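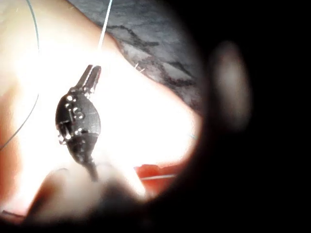
Jaws of the driver with white thread at the tips, as seen from the wrist camera.

Visit to the Nisel lab, Sitcombe
Posted 2/12/26

I went to Sitcombe with a printout of the Toivonen paper in my bag and a lot of pencil in its margins. The claim is that a surgical robot can learn a running stitch from recorded human sewing, with small cameras near the instruments supplying most of what it needs to see. The lab opened its doors to a mixed group of hospital buyers, students and people like me who write about this stuff, and we were there for roughly 2 hours.

The method is easy enough to state. A person drives the instruments, the computer stores the video along with the motion, and a model is trained to predict the next small movement. The paper used 120 recordings. Our guide said 100 of those went into training and the other 20 were held back for checking. I asked if the held-back ones came from different operators. They did not. Same people, same bench, same kind of practice tissue. That tells me the model can copy its teachers on a familiar setup, and I would like to have seen that sentence in the abstract.

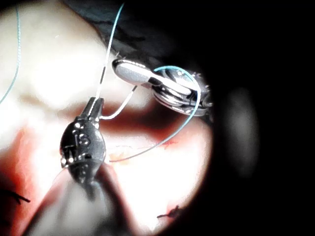 Curved needle in the driver's jaws, blue suture looped around the second instrument.

Thread is where I have the most trouble with the paper. A needle is stiff and keeps its shape. Suture goes wherever it likes, wraps over a jaw, drops out of view and comes back somewhere else. The authors score a stitch as good if the needle goes in and out near the planned points. Slack, tangles and the tightness of the stitch are left out of the score. When somebody in our group brought this up, the answer was that tension is "being looked at." It was being looked at in November too, when I first wrote to them.

The lighting is another matter. Metal tips shine, pale tissue shines, and a camera that close has very little room to cope with either. The paper has a short paragraph on glare and says the model "tolerates" it. I found no table behind that word.
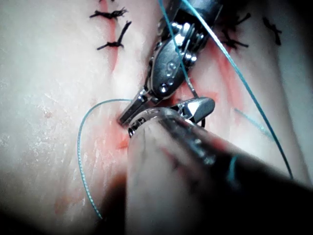
The comparison in the second half of the paper is with a Trudetti planner, an older system that works from a fixed overhead view. Toivonen beats it clearly. But the planner was run with its default settings, and the new model was tuned for weeks on the bench where both were tested. I don't think anyone was cheating. It is a common way to get a nice bar chart, and a fair rematch would cost them a few days.

To their credit, they let us go through the raw recordings and did not steer us to the pretty ones. I asked for a few at random and got them.

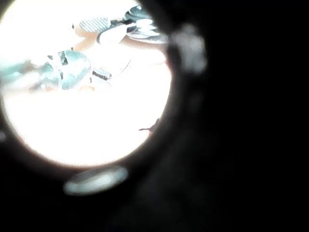
What I could not get was a list of the recordings they threw out before training. The guide thought there was one and that it might be released with the code. If a person looks through everything and drops the messy attempts, the model never sees how a human gets out of trouble, and getting out of trouble is a big part of sewing.

Coffee was good, parking was awful. I left my questions about the discarded recordings and the planner settings in writing at the front desk, and I'll add the replies to this page when they come.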